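### 4.2 What people told us about paying for it

I'll start with the number that surprised me most. We mailed our survey to 3064 households in Bustura and asked one plain question: should town money pay for guards and road closures when famous guests come to stay? I expected a split. Most people who wrote back said no, and plenty of them used the margins to say it louder! 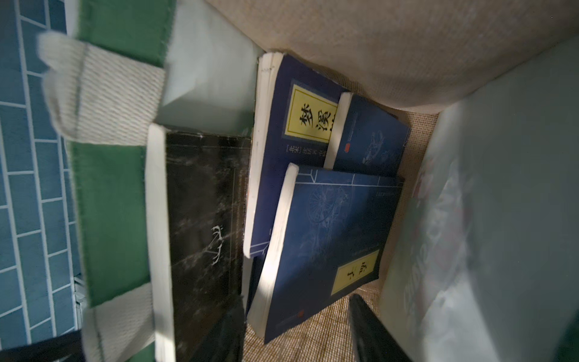 Public Opinion Group, Department of Political Studies

The wording mattered a lot (it always does). In 600 of the forms we swapped "town money" for "your taxes", and the no side grew. Older renters moved the most, and I still can't say why. Betgate, the firm that handled the mailing, kept the two versions apart for us, so I trust the split.

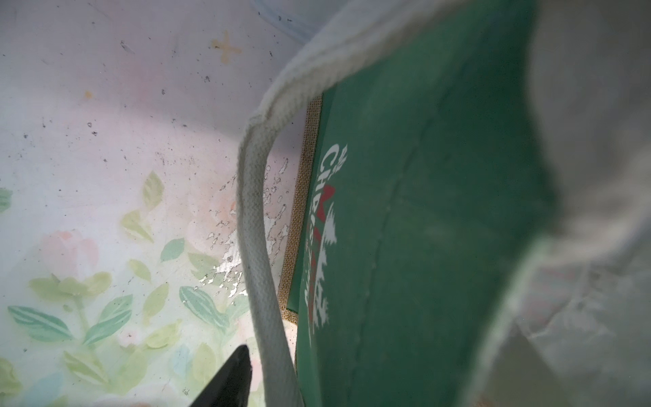 **Figure 3.** Green fabric bag with white printed lettering.

We also ran 11 follow-up talks in the Plelonel district, each in somebody's kitchen or on a porch. People there were softer than their forms. Several said they'd pay for a short visit – a weekend, say – but not for a family that had moved in for good. That difference never showed up in the survey, since we hadn't asked about length of stay.

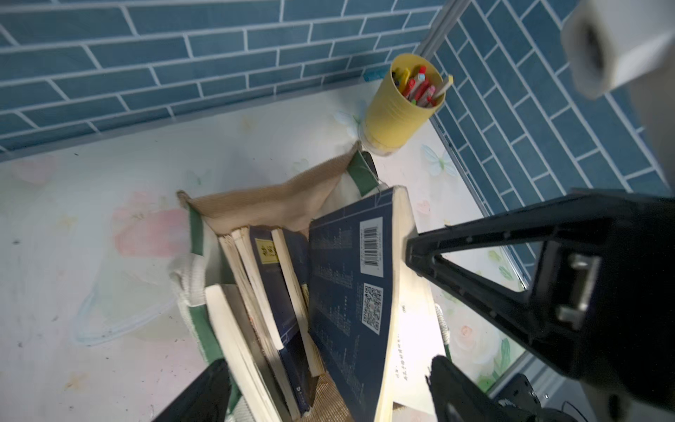
**Figure 4.** Tote bag with six books on a white tabletop.

The Amrani scale, which we used to score trust in local government, didn't help much. Low scorers and high scorers gave nearly the same answers on cost. I'd drop it next time and ask about length of stay in its place.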